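The Well at Treloar

The man from Tranora came to our door with a jar of dirt. He set it on the porch rail and asked me to guess what was under it.

"Under the jar?" I said.

"Under the dirt," he said. "Under your land."

I told him rock, probably. He looked sorry for me. He had a soft hat and very clean boots, and I have never trusted clean boots on a man who says he works outdoors. My wife came out behind me, drying her hands, and she was kinder about it. She asked him if he wanted some water.

He laughed at that, because water was what he had come to talk about. We had been without rain since before Christmas. The creek that gave Treloar its name, or took its name from the town, depending on who was telling it, had gone down to a string of brown pools with cattle standing in them. The pump behind our barn coughed air every other morning. Everybody in the valley had the same cough in their pipes, and so everybody was ready to be talked to by a man with a jar.

What he said was that an old river ran under Treloar. It had run there since the ice melted. It was cold and sweet and would never go dry, and Tranora could find the exact place on any farm where a drill should go down. For this they wanted 959 dollars, half of it up front.

"How do you find it?" I said.

"We have a method."

"What is it?"

"It's our own," he said, and patted the jar.
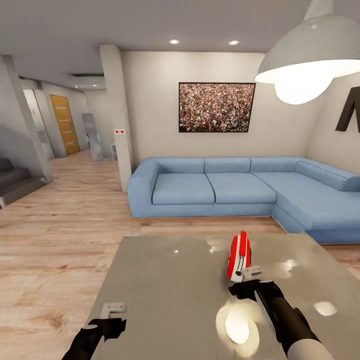
Page last changed: May 12, 2022

My wife wanted to do it. I should say that early, so it doesn't look later like I'm blaming her. She had been hauling buckets to the tomatoes every evening and she was tired, and she said a person could be so careful not to be cheated that he ended up with nothing worth stealing. I said that sounded like something off a calendar. We didn't talk much over supper.

The next day I drove down to the feed store to see who else had signed. It seemed like most of them. The fellow who ran the store had signed. The church had signed, for the strip of lawn by the parking lot, where the grass had turned the color of a paper bag. The two brothers who had not agreed on anything in my lifetime had both signed, separately, for wells on either side of the same fence.

"Has anybody hit water yet?" I asked.

The man at the register said they had hit water at Kokano.

Kokano is the next valley over. I asked who he knew at Kokano, and he said he didn't know anyone there himself, but his cousin had heard it from a driver. I asked how deep. He told me 53 feet. He said it fast, the way you say a number you've been given and like the sound of. A woman buying chick starter said she had heard 53 feet too, so there were two of them now, and by the time I was carrying my sack out to the truck I could hear a third person saying it.

I had a free afternoon, so I drove to Kokano.

It's not a bad road until the top, where the county stopped paying for it. On the far side everything was as dry as ours, or drier. I stopped at the first house with a truck in the yard. An old woman was sitting in the shade of her carport with her feet in a dishpan. The dishpan was empty. She said she had gotten used to sitting that way.

I asked her about the well.

"Which well?"

"I heard they hit water over here."

"I heard they hit it at Treloar," she said. "Fifty-three feet."

I stood there a while. She asked if I was from Treloar, and I said I was, and she asked was it good water. She had already paid them. She had the receipt on the refrigerator and offered to show it to me, and I went in and looked, because I couldn't think what else to do for her. It was a nice receipt. It had a blue wave across the top.

I told her we hadn't hit anything. She thought about that.

"Well, you might not have heard," she said.

I drove home with the windows down and went over what I would say. I had it in good order by the time I reached our gate. I would lay it out plainly at the meeting in the grange hall, where the Tranora man was going to speak, and people would be angry for a minute and then they would be grateful. I even thought about where I would stand. I am not proud of that part.

The hall was full. There were people on the window sills. The Tranora man had a map on an easel with a long blue shape running down it like a vein in an arm, and he talked for a good half hour about ice. Then he asked if there were questions, and I got up and said I had been to Kokano.

I told them all of it. I told them about the carport and the dishpan and the receipt with the wave. I said that Kokano thought the water was at Treloar and Treloar thought the water was at Kokano, and I asked the man to name one farm, any farm, where a person could go and put a cup under it.

He didn't get red or stammer. He nodded the whole time as if I was helping him.

"That's right," he said. "It's the same river. They feel it there and you feel it here."

And people clapped. I want to be clear that these were not stupid people. One of them had taught me long division. They clapped, and somebody behind me said to sit down so the rest of them could hear, and I sat down.
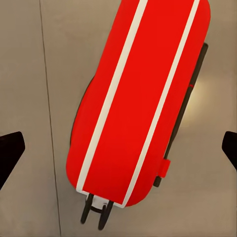
My wife drove us home. She didn't say anything until the bridge, and then she said I had sounded pleased with myself.

"I was right," I said.

"I know you were. You still sounded pleased."

The drill rig came in April, a year after the man first set his jar on my rail. It had DRELO painted on the side, and when I asked the driver about Tranora he said he had never met anybody from there. They sent him addresses. He was a big slow fellow who ate sardines for lunch sitting on his running board, and he was the only one in the whole business I ever liked. I asked him straight out whether there was a river under us.

"There's always something under you," he said. "I just go down till the money quits."

He drilled 13 holes in Treloar that spring. He did the church lawn first and got gray mud. He did the store and got gray mud. He did one brother and got dust, then moved the rig across the fence and did the other brother and got dust, and for a week or so the two of them were seen talking. By then the man with the clean boots wasn't answering his telephone, and the blue map had gone wherever he had.

You would think I'd have enjoyed it. I had a speech ready for that, too. But the people I would have said it to crossed the street with such tired faces that I kept it to myself, and after a while I found I couldn't remember how it started.

The last hole was on our place.

She had paid for it out of the egg money, and some of her mother's, and she hadn't told me. She told me when the rig was already turning in at the gate, with the dust coming up behind it. I could have stopped it. She stood there with her arms folded and waited to see if I would.

I moved the truck so he could get by.

He set up past the barn, near the dead pear tree, where a stake with a blue ribbon had been sitting in the grass since who knows when. I had walked past it, I suppose. He drilled all that day and most of the next. The noise got into the plates in the cupboard. At 53 feet he called us over, since he had heard the number as often as anyone, and the three of us looked at what was coming up. It was gray mud.

"I'm paid for some more," he said.

He went on. It was near dark when the sound changed, and he shut the engine down and put his hand flat on the pipe. Then he took a flashlight and a tin cup on a cord and fussed with them for a long time, with his back to us.

What he brought up was water, or there was water in it. I'd say two thirds of a cup, brown, with grit that settled while we watched. He said it could be a seep. He said it could be left over from what he'd poured down himself to keep the bit cool, and that he would know in the morning, or we would.

My wife took the cup from him. She let it stand on the fence post until it cleared somewhat, and she drank a little off the top and held it out to me.

I asked her what it tasted like.

"You've got a mouth," she said.

I have told this to a few people since then, and they all want to know whether the well came in. The ones who signed want it to have come in, and the ones from out of town want it dry, so they can shake their heads. A fellow at the bank in the city offered me 2000 dollars an acre on the chance, then took it back before I'd answered him.

I smelled it first. It smelled like a nail. She was still holding out her hand for the cup, so I drank what was there, grit and all, and gave it back to her, and we went up to the house to see about supper.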